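February 2, 2018

I finally made it to the open day at Grorano, the small design office on the second floor of the old Claneneck building, and I'm so glad I went! I had planned on 20 minutes and stayed until they started stacking the cups.

You climb 40 steps (there is an elevator, but the stairwell has the original tile and you should see it), sign in, and then you just wander. We got talks on the hour in the front room. The one about the Hokar project was packed, so I listened from the hallway and caught maybe half. It's a redesign of 281 signs for a bus network, and I could have asked questions all afternoon.

What I really love at these things, though, is seeing where people work. Give me a desk over a slide show any day! The tables are wide, light wood, with room to spread out, and there are books and binders crammed into a white shelving unit along the wall. Paper, pens and cardboard boxes all over. My kind of place.

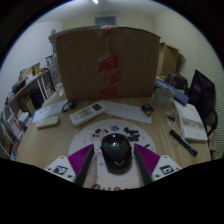
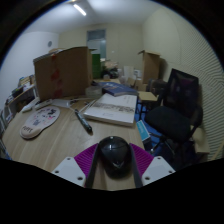
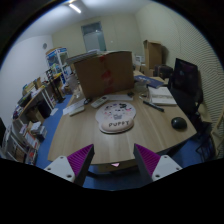
A black mouse and plenty of table to move it on.

I got talking about desks with another visitor and we both admitted we had gone home from the last open day and rearranged everything. I'm going to do it again. I want a pink mouse pad with cartoon characters on it, and I want my notebook open on the right where I can reach it, with a proper marker next to it. My own table is half the size, so something will have to go. Probably the printer.

The other stop was Yau, the bindery across the landing. They had 463 paper samples out in drawers and let us handle every one. I came away with a handful of offcuts and a very soft gray sheet I have no use for at all.

Coffee was good, cookies were gone by the time I got there. The next open day is in March, same building, free to get in. Go early if you want to sit down for the talks.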